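**Virkness sign Haddad on two-year deal**

24 Aug 2020

Virkness have signed midfielder Amos Haddad from Jurnetti on a two-year contract, with the club holding an option on a third.

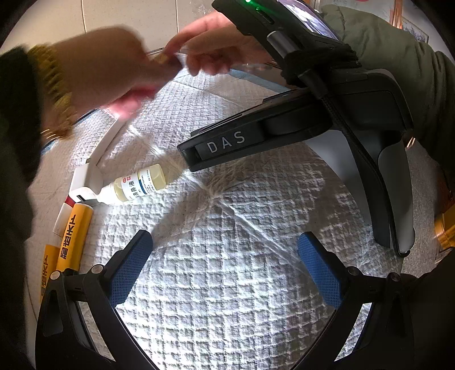
The 24-year-old had a year left at Jurnetti and the two clubs agreed a fee last week. Neither has said how much was paid. He will wear the number 9 shirt, which is an odd choice for a player who spent most of last season sitting in front of the back four, but it was one of the few left in the kit room.

Haddad came through the youth sides at Dretov and made his first-team debut there as a teenager. He moved to Jurnetti on a free transfer and played 598 minutes in his first season, most of them from the bench. Last term he was a regular until the league was stopped in March, and finished with 1,301 minutes and two goals, both from free kicks.

Manager Kosmas Zervas tried to sign him last summer and was turned down.

"We asked the question a year ago and the answer was no, so we waited," Zervas said. "He keeps the ball, he wins it back and he can play on either side of the midfield. We lost too many second balls last season and he will help with that."

Haddad trained with his new team-mates for the first time this morning. He has a slight calf strain and will not be risked in the friendly against Vasilakis, though he is expected to play some part in the one after that, away at Dretov.

"I know the ground well and I know a few of the lads still there," he said. "I would like to be fit for that one."

He is the club's third signing of the summer and Zervas said he would still like a left-back before the season starts in September. A loan move for a player from Vasilakis has been discussed — nothing has been agreed.

**Season tickets**

The club has sold 730 season tickets so far. Renewals stay open until the end of the month and existing holders keep their seats until then. Anything not renewed goes on general sale in September. We are still waiting to hear how many supporters will be allowed in for the opening matches, and holders will get a credit for any home game they cannot attend.

The ticket office is taking calls in the mornings only. Emails are being answered within two working days.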